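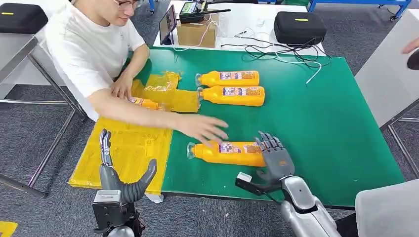
Orange bottles on the green mat, one of them still partly in the yellow bag

How do you store concentrated drink syrup once it's open?
Posted by Yu-na Sung, December 29, 2018

Hi everyone! I've gotten completely hooked on making my own sodas this winter (yuzu, plum, ginger, you name it) and my shelf is filling up faster than I can drink it. My question is about the homemade syrups. I do 400 grams of sugar to 200 ml of juice, warm it until it's clear, and pour it into whatever clean bottle I have. The ginger one has kept beautifully since I made it, but my last plum batch went fizzy on its own and the cap popped when I opened it. Exciting, but I don't think I should drink that?? Does everything need to go in the fridge? And is there any trick to stop the sugar from turning into rocks at the bottom?

norkeo_kitchen
Oh, I love this hobby, welcome! Fizzy plum means yeast got going, so yes, pour it out, and open it over the sink when you do. Your sugar is plenty high for a fridge syrup. What usually gets people is the bottle. Wash it in hot soapy water, rinse it, then fill it with very hot water for ten minutes and empty it right before you pour (glass only for this part, thin plastic will warp on you). Wash the cap too! I skipped the cap for a whole summer and lost a gorgeous strawberry batch that way.

After that, fridge, always, and try to finish it within a month. Fruit bits shorten that a lot, so strain through a cloth if you can stand the wait. I write the date on masking tape and stick it on the shoulder of the bottle, where it doesn't get soggy.

For the crystals, swap a spoonful or two of the sugar for corn syrup, or squeeze in some lemon and let it simmer a minute longer. And don't scrape down the sides of the pan while it cooks. If a bottle has already gone gritty, stand it in warm water and swirl.

Also, please try rhubarb in May when it's cheap. Bright pink, so good with plain soda water!

Yeon
just freeze it. ice cube trays, two cubes per glass, done. mine never go solid all the way with that much sugar so keep the tray level or you'll be wiping pink goo off the peas

Waltance
I keep mine in the cupboard and never had a problem, but I only make ginger and it's gone in a week. Agree about the caps. What ginger are you using, fresh or the dried slices?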